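Niston Street Market Stays Open Through the Summer Evenings

16 June 2024

Good news for anyone in Ollenton who never seems to get home from work before the stalls have packed up. The street market on Niston Street will be trading into the evening all summer long, two nights a week, and judging by the crowd that came out for the first of them, plenty of people had been hoping for just that.

The market has been a morning affair for as long as most of us can remember, and a lovely one too, with the bread gone by nine and the good tomatoes not long after. But mornings don't suit everybody, and the traders had been hearing as much over the counter for years (usually from somebody hurrying past with a coffee in one hand and car keys in the other). A trial run last December, with strings of lights and hot cider and a rather bitter wind coming up from the river, went well enough that the town agreed to try it again in kinder weather.

There are 17 stalls signed up so far, and it's a nice mix. You'll find the vegetable growers from out along the Stornetora road, the cheese people, two bakers, a knife sharpener who will do your garden shears while you eat, and a good long row of handmade things toward the library end: soaps, candles, knitted baby hats, hair scrunchies in velvet and organza, birdhouses, and those heavy blue mugs that everyone in town seems to own by now. Vakulenko, the bakery on the corner, is keeping its doors open late as well and will have its poppy seed rolls out on the sidewalk for as long as they last, which in our experience is not very long at all.

Parking behind the library is free after five, and the street itself will be closed to cars from the bridge up to the post office, so children can wander a bit without anyone having a heart attack. Bring a bag, bring some small bills if you have them, and bring a sweater, as it does cool off quickly once the sun gets behind the mill. A stall for the rest of the season costs 50 dollars, and there are still spaces for anyone who has been making jam or jewelry at home and wondering what to do with it all. Forms are at the library front desk. 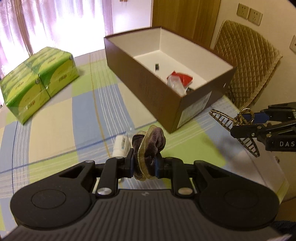 Corrigan wrote in to ask whether the late hours could run on into the fall, even if it's only one night a week, as the apples don't come in until the summer season is over and it would be a shame to miss them.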